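Caring for a Butcher-Block Table Used for Everyday Meals
Plilton Home Notes - Kitchen and Dining
Updated 2024-05-31
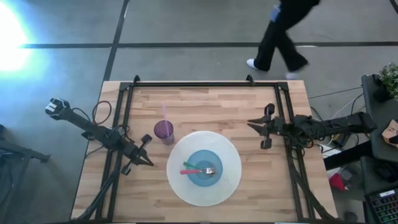

A butcher-block top that is eaten on every day needs a different routine from one that is only cut on. The main sources of wear are standing liquid, plate rims dragged across the finish, and heat. Most of the damage is shallow and can be repaired at home.

Identify the finish first. Put a drop of water on a clean spot and leave it for 10 minutes. If the wood under it darkens, the top is oiled and needs more oil. If the drop stays beaded with no change, the top is either well oiled or sealed with varnish. Do not put oil over varnish; it will sit on the surface and stay tacky.

Daily cleaning
Wipe with a damp cloth and a little dish soap, then again with plain water, then dry. Wipe along the strips. Crumbs collect at the glue lines, and a soft brush lifts them better than a cloth.

Plates and cups
Turn each plate over and run a finger around the foot ring. Unglazed ceramic will scratch an oiled top. A large flat plate or placemat under a smaller dish spreads the load and catches drips. Lift it after the meal - moisture trapped underneath leaves a gray ring. Cold drinks in plastic cups sweat, so use a coaster. Tall straws make a light cup easier to tip; keep it behind the plate and away from the elbow.

Flatware
Rest used forks on the dish with the metal ends inward. Tomato and mustard stain bare wood quickly. Rub a fresh stain with baking soda and water, rinse, and dry.

Sanding and oiling
Work with the grain, using a sanding block. Remove old rings with 120 grit, follow with 220, and vacuum the dust. Apply food-grade mineral oil, wait 20 minutes, and wipe off the excess. Two coats are enough for a table. At Ernside, where the air is dry, we oil in September before the heating comes on, and again in spring.

Lay oily rags flat outdoors to dry if you use linseed or tung oil. They can self-heat when bunched up. Mineral oil does not have this problem, but the rags should still go out with the trash.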